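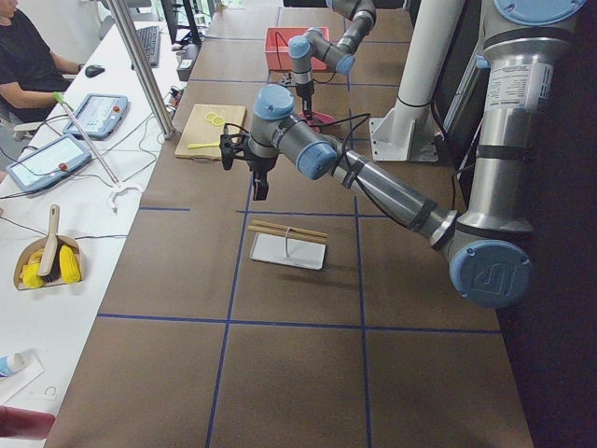

Ashwin Subramaniam asks whether the tape has to follow the paper seams. It does not; measure from the table edge.

4.2 Covering and marking the table

1. Unroll the brown paper along the full length and pull it flat.
2. Lay the lengthwise tape lines first, then the crosswise lines.
3. Press each crossing down by hand.
4. Set the cutting board and tray inside the rectangles.

Note: One roll of Fatell tape covers up to 72 feet.

CAUTION: Do not cut tape on the paper.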